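Search this site Search All years

What Kamside Kept: Childhood Toys and Games in Two Neighbouring Towns

Second-year project report, Local Life and Memory module
April 25, 2023

Where the idea came from

I should begin by saying that I didn't set out to write about toys at all. My first plan was a project on the old market at Kamside, and I had got as far as sitting down with two former stallholders before I noticed that both of them kept wandering away from the price of fish and on to the bear, or the skipping rope, or the box of draughts that lived under the counter for wet afternoons. I went home with four pages of notes and hardly a word about the market in them. My tutor read them through, laughed, and told me I had a topic if I wanted it, and so I changed the title that same evening.

The question I settled on was a simple one. What do grown-up people in Kamside and Drarkside still have from their childhood, and what do they say when you ask them about it? The towns sit on either side of the same river and share a bus, a swimming pool and a long-running argument about which has the better chip shop, so I thought they would make a fair pair.

How I went about it

I wrote a two-page questionnaire and left copies at both libraries, at the Gokard toy shop on Kamside high street and at the Negi café in Drarkside, which very kindly let me use the end of the counter. By the time I closed the survey I had 111 forms back that could be read and used. The questions were plain: did you have a favourite toy or game, do you still have it, where is it now, and is there anything you would like to add. I left a great deal of room under that last one, and I am very glad I did, as people filled it and then carried on up the margins.

I then held 8 longer conversations with people who had ticked the box to say they would be happy to talk. These took anything from half an hour to a whole afternoon (there was cake at the long one). I took notes by hand and read them back at the end, so that everyone had a chance to take something out or put something right. I promised not to use names, and I have kept to that throughout.

What the forms said

Of the 111 people who replied, 69 still had the toy or game they named. I had expected far fewer. I suppose I had the idea that things get thrown out in house moves, and of course many do, but people seem to make an exception for one or two items and will carry them through five or six homes without really thinking about it.

Soft toys came up more than anything else, and bears more than any other animal, though there was also a much-loved felt otter. Board games followed behind, usually draughts, chess or ludo, and usually with something missing. One reply from Drarkside described a draughts set which has been played for years with two coat buttons, and said that the family now argues over who gets the buttons.

The place where a thing is kept turned out to be more interesting than I had bargained for. I had given tick boxes for loft, cupboard, shelf and "other", and the "other" box was used by 25 people. Their answers included a piano stool, a suitcase, the glove box of a car and, in two cases, "my mother's, and she won't give it back". If I were doing the survey again I would drop the boxes and let people tell me in their own way.

What people said

The conversations were the part I enjoyed most, and I could have gone on with them well past the end of the module. A retired bus driver told me about a bear that had been re-stuffed with old stockings and had never sat up straight since. A woman from Kamside spoke about clothes: her grandmother knitted for every doll and bear in the family, a new set each winter, and she could list the colours in order though she hadn't seen some of them in fifty years. I asked whether the clothes mattered as much as the toy. She thought about it for a while and said that the clothes were how she knew somebody had been paying attention.

This came up in other conversations too. A toy that had been dressed, mended or altered by someone at home was talked about differently from one that had stayed just as it was bought. The shop was rarely mentioned. The darning, the new eye and the ribbon were described in great detail.

With games it was the table that people remembered. They would tell me which chair they had, who was allowed to set out the pieces, and what was on the wireless. Hardly anyone could tell me who used to win.

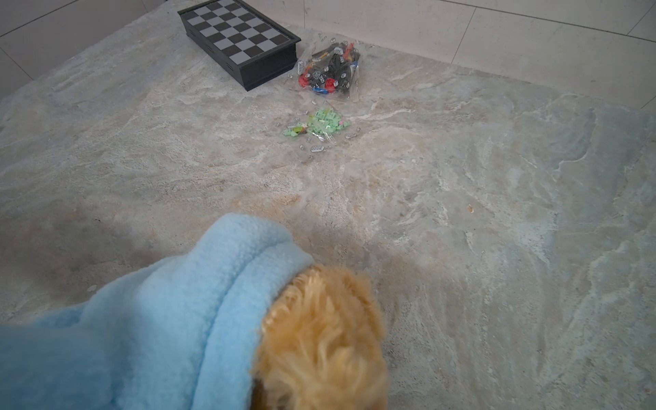
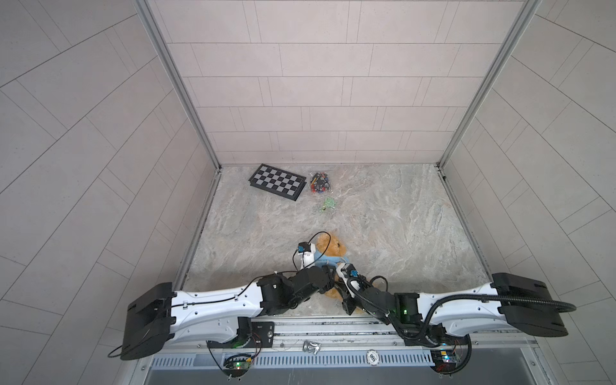
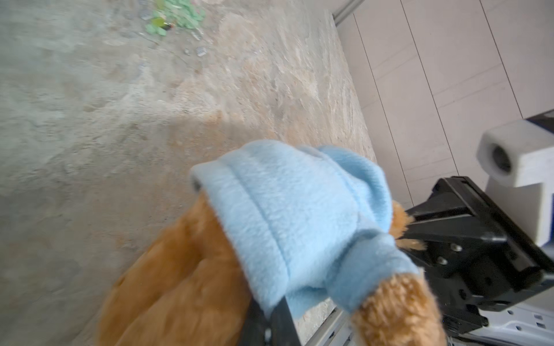

A soft toy, in three views.

I had wondered whether Kamside and Drarkside would give different answers, and I have to report that they did not, or at least not in any way that my small survey could show. There was a slight lean towards board games on the Drarkside forms, but several of those came from members of the same chess evening at the Negi, so I would not want to build anything on it.

Problems and things I would change

People who pick up a form about childhood toys are very likely to be people who are fond of theirs. Somebody who gave everything away at twelve and never looked back had little reason to stop and fill it in, and my figures must be read with that in mind. I also had very few replies from anyone under thirty. Leaving paper forms in libraries and cafés probably had a good deal to do with it, and an online version would have been sensible.

My other regret is that I didn't ask about toys that were lost. Two people raised it themselves at the end of our talks, when I had already put my pen away, and what they said was some of the most moving material I heard. I have not used it here, as I had not asked permission to, but I would like to go back to both of them over the summer and ask properly.

The blank questionnaire and a table of the replies are in the appendix, which can be read at the department office.

Related projects
Allotment Sheds of Drarkside: A Walking Survey
The Kamside Bus in Timetables and Stories
Sunday Dinners, Then and Now
Learning to Swim at the Shared Pool

Contact the department | Copyright remains with the student authors | Back to top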